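Teaching a two-arm robot to turn a page by remote control

Posted May 12, 2018 by Braulio Pacheco

Before you start, finish the setup guide for your arms and check that both grippers open and close fully from the hand controllers. Keep the stop button within reach of your foot or your free hand. If you haven't done the block-stacking lesson yet, do that first. Paper is harder.

1. Lay a cloth on the table and smooth it out. A patterned one is easier to work over than a plain one because you can judge distance from the lines. Put the booklet in the middle, open, with the spine pointing away from you.

2. Bring both arms in slowly until each gripper is a hand's width above the paper. Start recording now and leave the arms still for a second or two. The Trurnadeo software trims this pause, but it needs it to line up the camera feeds.

3. Lower one gripper at an angle to the outer edge of the page. Don't come straight down. Nudge the edge towards the spine until the paper bows, then slide one finger underneath and close gently.

4. Lift and carry the page over in a curve. If you pull sideways it will slip out or tear.

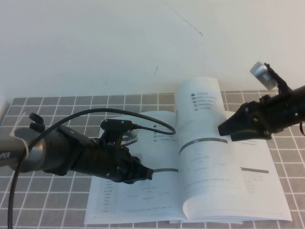

5. Use the second arm to hold down the other side if the booklet starts to shift. Keep it low and keep it out of the way of the first arm's cables. I set the grip force to 8 on our pair and have left it there since February. Yours may need something different.

6. Let go once the page is past upright, press it flat with the side of a closed gripper, and bring both arms back to where they began. Stop recording.

Save the run even if it was slow. Delete it only if the page tore, the booklet left the cloth or you had to touch anything by hand. A fumble that you recovered from is worth keeping – the robot needs to see how to get out of trouble as well.

How many runs do you need? My first model was trained on 41 and it could only manage the booklet I had used, in the place I had put it. With 1,088 it coped with three kinds of paper and a booklet turned a little to either side. Move the booklet slightly between runs, and change over to another one when the corners get soft.

Take a break every half hour. Your wrists will get tired before you notice, and the movements get jerky, which the model will copy.

The next lesson covers closing the booklet and handing it from one arm to the other.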